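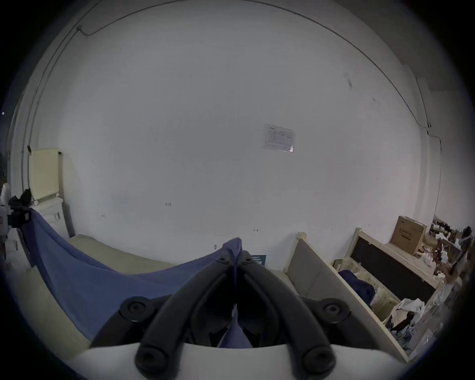
The work was paid by the fold. I had come to Jaltness in January with one bag, and the woman at the hostel said the people upstairs wanted hands. She meant it exactly. They didn't much care about the rest of you.

You held a gripper in each fist and folded whatever they gave you, using only the grippers. Every fold was recorded and sent to Kedthorpe, where the machine was. The machine was called Korkia. I never saw it. On the wall of the office downstairs there was a number, changed each morning, for how many good folds it had been shown. On my first day it said 1,303.

Cloths were easy. You took a corner, lifted, walked it across and let go. Shirts were hard. My first ones came back marked "hesitates", and I asked the supervisor what was wrong with that. She said Korkia would learn the hesitating along with the folding. It couldn't tell which parts I meant.

So I practised at night with two pairs of kitchen tongs and my own washing. I put the bottom hem up first, then smoothed it, then dealt with the collar.
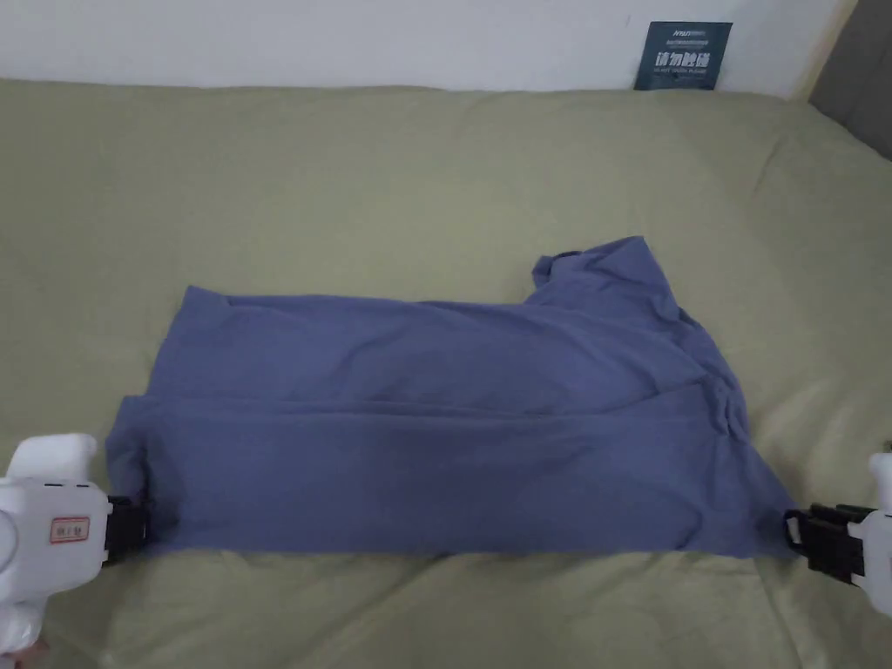

My mother folded shirts with the collar away from her and gave the hem a small tug at both corners before she let go. I hadn't thought of it for years. I found I was doing it with the grippers, every time, and it wasn't in the instructions. I waited for someone to mark it down. The sheet came back clean, so I kept on.

By spring the number was 2,134 and they said that was enough shirts. Four of us were left by then. We were paid up to the last fold and given our tea.

Before I went for the Lim ferry, the supervisor let me watch a clip from Kedthorpe on her phone. It showed two grey arms over a table, with a striped shirt between them. They were slow, slower than any of us. They brought the hem up and laid it down. Then they stopped, and both arms gave a small tug at the corners.

She asked if I knew what that was for.

I said it kept the edge straight, and gave her back the phone.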